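Zulel fined over gaps in money laundering controls

Monday, May 21, 2018

The payment company Zulel must pay a fine of 3 million euros because it did not check its customers properly, the supervisor announced this morning. The decision covers accounts which were opened through Jovilier, a chain of shops where customers can load prepaid cards with cash.

According to the decision, 79 reports of suspicious payments were sent too late, and 20 of them only after the inspectors had asked for them.

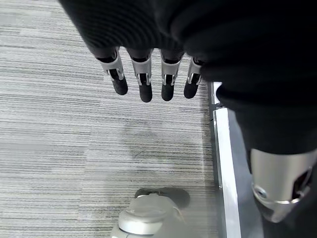

The company had no written procedure for customers who loaded several cards on the same day. Staff in the shops received one short training when they were hired, and it was not repeated later. Zulel has accepted the fine and will not appeal. "We should have seen this earlier," said its director, Veronika Tanner. A new compliance officer, Gion Pfister, started in April. 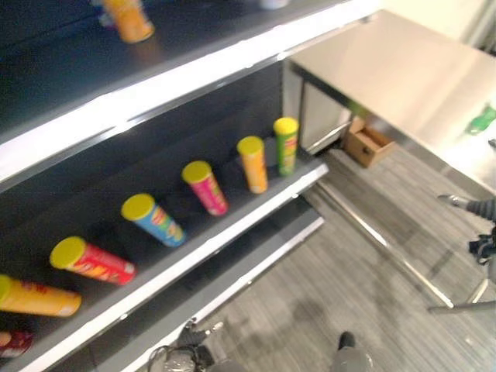
Cash loading is difficult to supervise, says the lawyer Johanna Brunner, who advises smaller payment firms. The card is sold at an ordinary till, and the cashier has often only a few seconds for each customer. For this person, a card loaded with 100 euros is one more article, like a can of snacks with a yellow lid from the shelf, and it is paid in the same way. Brunner expects that the supervisor will now ask for identity checks also at lower amounts. Zulel has until the end of the year to show that its new controls are in place.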